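Print this story | E-mail this story

Ellwood Laces Up Again

By Carolina Calado
October 9, 2018

The first thing you hear at the new Salgado Rink is wheels. Sixty skaters turned out on opening night, and by the second song the outer lane was a happy, wobbling parade of grandparents, teenagers and one very determined four-year-old in knee pads up to her thighs!

Ellwood had gone 20 years without a rink. Beatriz Macedo learned to skate backward at the old one, and she spent most of August on her knees sanding this floor with her brother-in-law, Hélder Seixas. It's maple, it's fast, and it squeaks in the far corner (they're leaving the squeak).

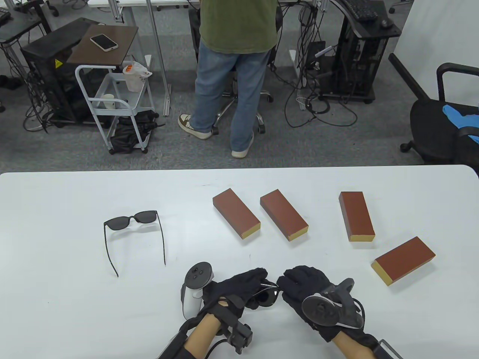
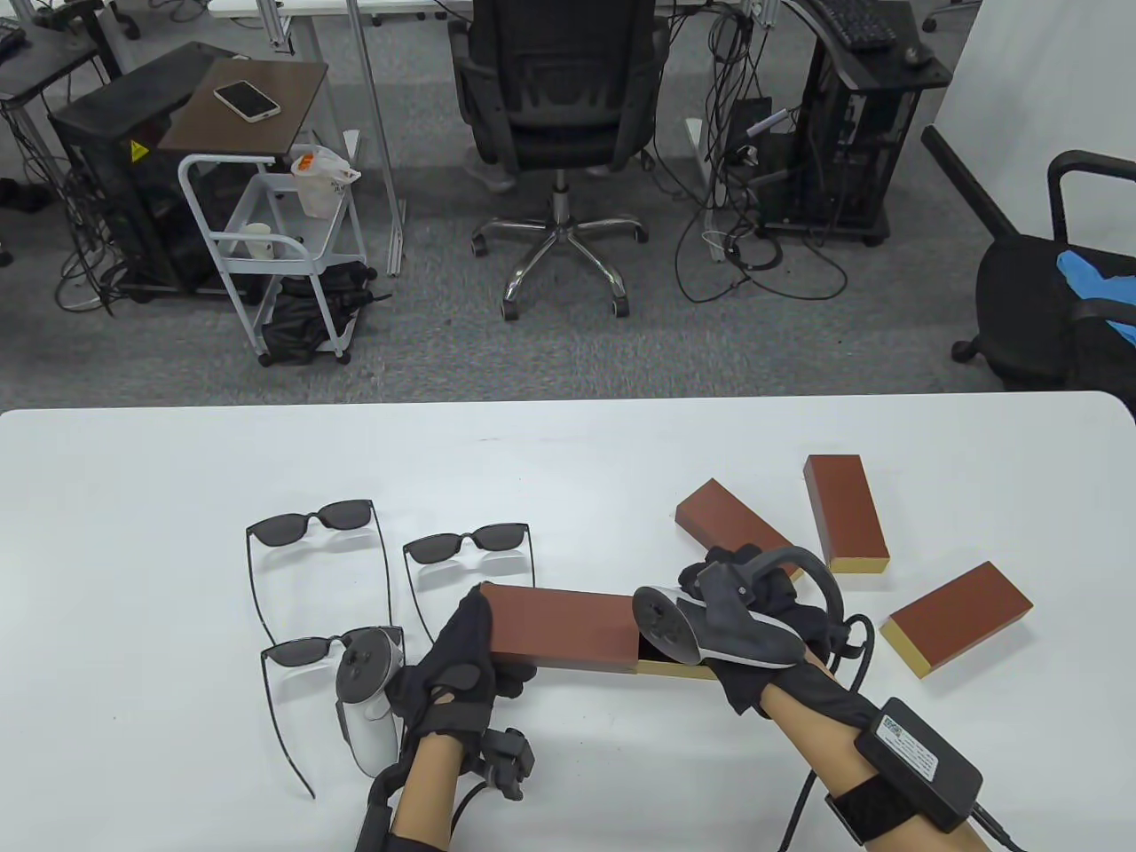
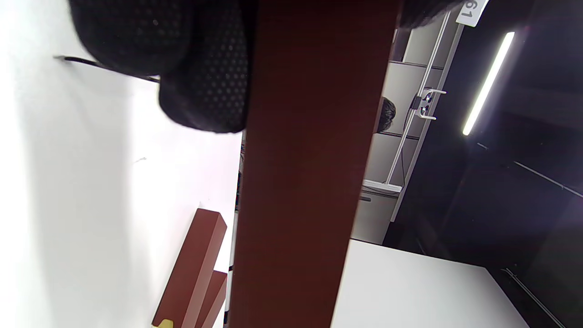

Derby practice starts next month under Aurora Carrilho, who skated for Cekow and still hits like it. She wants two full teams by spring and she'll take complete beginners. I tried one lap behind her and loved every second, including the part where I sat down hard in front of the snack bar.

Rental skates are included on family nights, and the doors open at 6.

COMMENTS

Valter S.: Met my wife at the old rink. We'll be there.

rollermom: Do they have toddler sizes?

quadsforever: That floor is a dream. Bring thick socks.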